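Part 3: Getting your worm bin ready

Okay, the Juška is out of its box and you've picked a spot for it. I keep mine in the garage in Bimville, away from the water heater, and it's been happy there since August.

1. Stack the trays. The one with the spigot goes on the bottom. Push down on each corner until you hear it click (mine took a good shove!).

2. Soak the coir brick in a bucket of water. Give it a full 4 hours — I rushed this once and ended up with a dry lump in the middle.

3. Squeeze out the coir by the handful and spread it in the top tray, 3 inches deep. It should feel like a wrung-out sponge.

Caution: Coir dust gets everywhere and it's itchy. Wear gloves and crumble it outside if you can.

4. Mix in two handfuls of shredded newspaper. Skip the glossy pages.

5. Clear off a table and set out your gloves and a basket for the kitchen scraps.
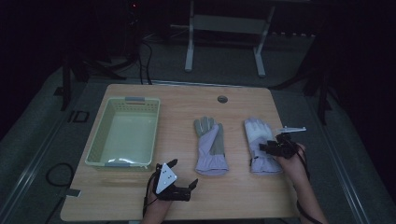 6. Add the worms. Tip them on top, leave the lid off and a light on, and let them dig down by themselves.

Note: Don't feed them for the first two days. After that, start small with soft stuff like melon rind.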